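PMP 210 Weighing and Portioning
Unit 4 handout: Using the bench scale
Instructor: Nurhan Işık
Revised 12 December 2018

Read this before the practical. Bring it with you, along with a pen and your record sheet from Unit 3. The unit covers small digital scales with a flat platform, the kind you would find on a kitchen counter, and the push buttons used to log a reading.

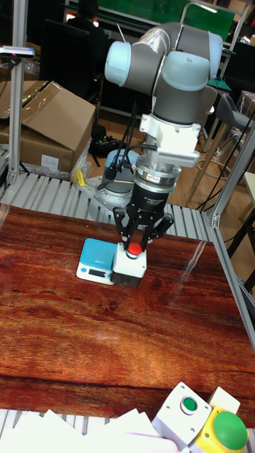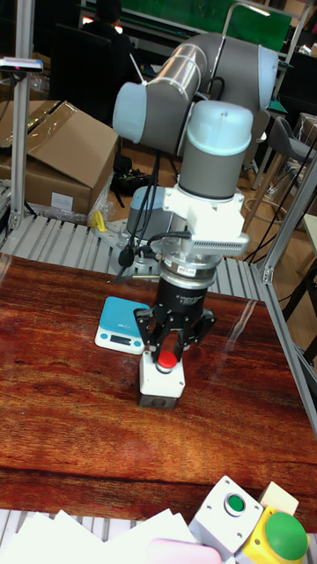
Turquoise-topped scale and red push button on the wooden bench.

4.1 Placing the scale

Set the scale on a flat part of the bench with the display facing you. All of its feet must be on the same surface. Nothing should lean on the platform or sit under the edge of the body, including cords and paper. Wood tops move a little with the seasons, so check for rocking each time you set up.

If overhead lights make the display hard to read, turn the scale a few degrees. Do not tilt it.

4.2 Zero and tare

Switch on with the platform bare and wait for the reading to settle. Put the empty container on, press tare, then add the material. Tare again whenever you change containers, even if the new one looks identical.

The scales issued for this course are rated to 2000 g. The weight of the container counts toward that limit.

4.3 Checking

Use the 100 g check weight from the Kornholm case. Place it in the centre, then near each corner. Write down all five readings. If any two differ by more than 1 g, tag the scale and get another from the Ross Room.

4.4 Logging a reading

Press the red button once, straight down, after the number has stopped changing. A second press makes a second entry. Strike out the extra line on your sheet and initial it. Keep the button box clear of the scale while you are weighing.

4.5 Practical

Weigh 10 portions of dried peas, target 82 g each. Record the weight, the colour of the container and the time. Marks are given for complete records as well as for accuracy.

Reading: Dundivlow manual, sections 2 and 3.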